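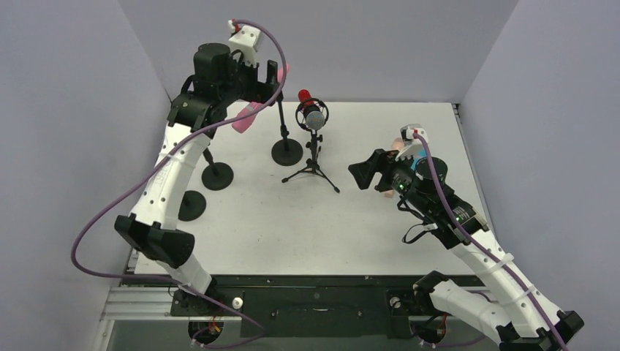
Two arms at a white table, 31 Jul 2026

The practice of recording place names as local people say them has received less attention than it deserves. Maps preserve spelling. They do not preserve stress, the length of a vowel, or the habit in Urness of dropping the second half of a farm name altogether. I have kept notes on the matter for some years, and I set out my present position for readers who have written to ask.

My own list stands at 500 names, of which 34 have been recorded from more than one speaker. Priority is given to fields, fords and lanes, as these are seldom written down. House names are excluded unless the house gave its name to the land. Speakers are asked to say each name twice on its own and once within an ordinary sentence, for example when giving directions. The sentence is generally the more useful of the two, and where they differ I keep both.

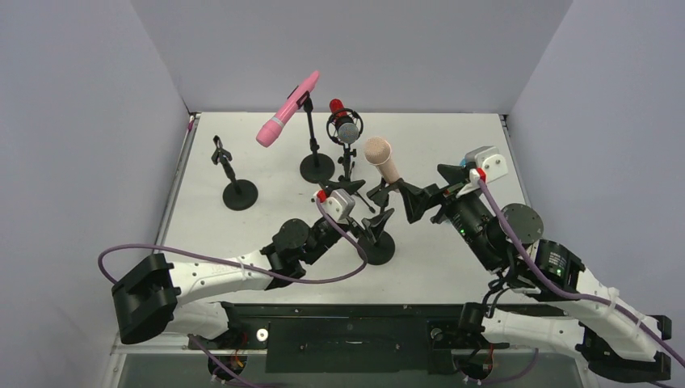

The same care should extend to the room. A kitchen with a running refrigerator will spoil the ends of words, and a hard floor adds an echo which is difficult to remove afterwards. Curtains should be drawn and clocks taken elsewhere. I do not hand the speaker a printed list, as people tend to read the spelling back. It is better to point to a map with the names covered – or, where the weather permits, to walk the boundary.

Spelling in the notes follows the speaker. For the lane known on paper as Hakier I hold three versions, and I have not chosen between them. The index entry gives the map form, followed by the rest in the order in which they were collected.
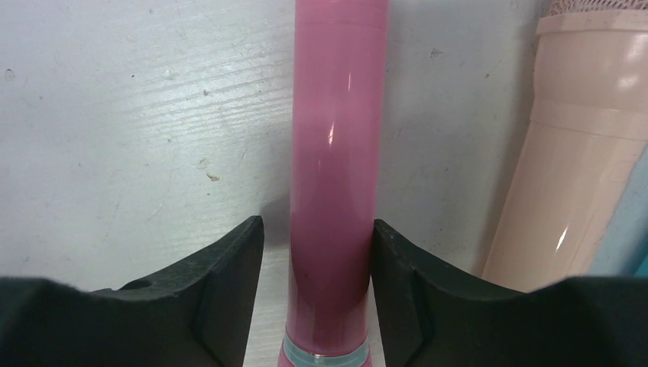

Samah Benkirane has written to say that the map form should come last, or be left out, and that in Ait Brahim the older speakers would not know half of the printed names if they heard them. She adds that 20 seconds of silence should be kept at the start of every recording.

I accept the second point and have amended my instructions. On the first, the order of entries will remain as it is until the Urness lanes are complete. Corrections to the July list may be left in the comments.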